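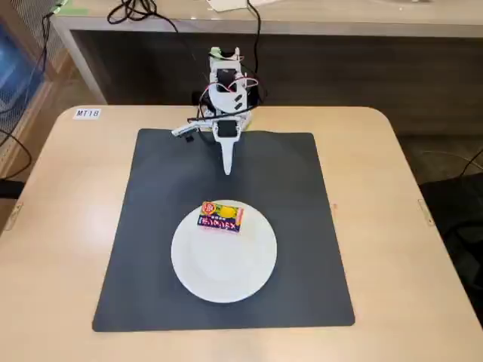

White plate on the gray mat

Sunday, late. Boots still by the door, can't face cleaning them.

Drill weekend done. Up at 0430 yesterday, convoy out of the Clerside armory at six. 34 vehicles on the list, 31 rolled. Two dead batteries and a trailer with no lights – same trailer as in February, same lights. Sat on the shoulder outside Vestgate for most of an hour while somebody's load got re-strapped. Ate my crackers. Should of packed more.

Got to the training area and the grid we were given was a swamp. Moved. Moved again. Tents up by dark, just. Radio watch 2200 to 0200 with a headset that only works if you hold the cord a certain way. Learned the way. Neck is killing me.

Today was range. 500 rounds for the whole platoon and a line of people wanting to re-shoot. I got 57 yards of brass to pick up, or that's how it felt by noon. Qualified, first try, one better than last year. Pleased about that. Told no one.

Then the briefing. Rotation is on, partner exercise, we go in the second group. 20 days on the ground plus travel. They keep saying dates are "firm-ish". Need to tell work before they hear it some other way. Need to find my shot record, passport, the good rain jacket. Will is out of date too, legal does those at the next drill, sign up sheet was full when I got there. Ask again.

Packing list is four pages – two of them are the same page.

Drove home with the windows down so I wouldnt nod off. Stopped at the Villalobos place for a burrito, ate it in the parking lot, still in uniform, salsa on the sleeve. Shower. Laundry is in, second load waiting.

Alarm for 5:45. Call the readiness office at lunch re: travel pay from last time, still owed. Bed.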